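Table clearing, week five: what I changed in the collection protocol

The target for this dataset was 3000 demonstrations of clearing small items off a white tabletop. As of Friday I have 600 that I would train on, and another 70 sitting in a folder called "maybe" that I keep opening and closing. The rate is below plan. Most of the shortfall comes from decisions I made in the first two weeks, so I am writing them down before I forget the order they happened in.

The first batch was collected with a fixed layout. Same dish, same side of the table, items placed on tape marks. I did this to get the teleoperation pipeline working and told myself I would randomize later. The policy trained on that batch reached the tape marks very well. With the items moved a hand's width to the left it still reached the tape marks. I threw out the whole batch except for a few episodes kept for regression tests.

Layouts now come from a script I call Zavik. It draws item positions from a uniform distribution over the reachable part of the table, rejects overlaps, and prints a sheet. I set the table from the sheet, record four episodes, and draw again. Four is a compromise. One episode per layout gives better coverage, but resetting takes longer than recording and my patience is a limiting resource. I have 32 layouts set aside that never go into training, and those are what I evaluate on. 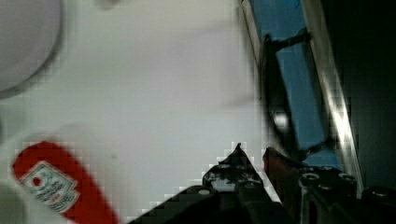 The second problem was the wrist view. I had been judging episodes from the overhead video, where everything looks fine, and only later looked at what the policy gets. The wrist stream is compressed on the way to the logger, and during fast motion it falls apart into blocks. Fine print is gone entirely. This matters less than I feared for grasping, where coarse shape and color seem to carry most of the signal, and more than I expected for deciding when to close the fingers. Edges near the fingertips get the worst of it, and that is the region the policy depends on in the last few centimeters.

I tried three settings. Raising the bitrate helped, but the logger began dropping frames after a few minutes, and a dropped frame is worse than a blocky one for my purposes. Lowering the resolution at the same bitrate gave cleaner images with less in them. What I settled on was leaving the stream alone and slowing down the final approach in the demonstrations. Episodes got longer by about a quarter. Closing errors on the held-out layouts went down enough that I did not bother computing whether it was significant, which I should do.

The third change is in labeling. I used to mark each episode as success or failure and drop the failures. Now there is a third label, "recovered," for episodes where the first grasp misses and I correct and finish. These used to get deleted because they looked sloppy. A policy trained without them has no idea what to do after a miss; it lifts an empty gripper and carries nothing to the destination with great care. Adding the recovered episodes back fixed part of this. I do not yet know what fraction of the set they should be. If I stage misses on purpose they look staged, with a pause before the correction that the model picks up and copies.

Storage is on the old machine, Morgan, with a nightly copy to a second disk. In February the copy job had been failing quietly for several nights because the disk was full. No data was lost. The job now writes a line to the same log I read every morning, and checks that the episode count on both sides matches.

Open items:

Timestamps between the wrist camera and the joint states still drift over long sessions. Restarting the logger every hour hides it. I would like to fix it properly.

Lighting. Everything so far was recorded with the same diffuse light over the table. The held-out layouts share that light, so my evaluation says nothing about other conditions. I plan to do a block of evening sessions with the overheads off.

Export. The converter to the Cilar format writes gripper width in the wrong units. I have a patch but have not rerun the old episodes through it.

Next block of layouts is printed and clipped to the monitor.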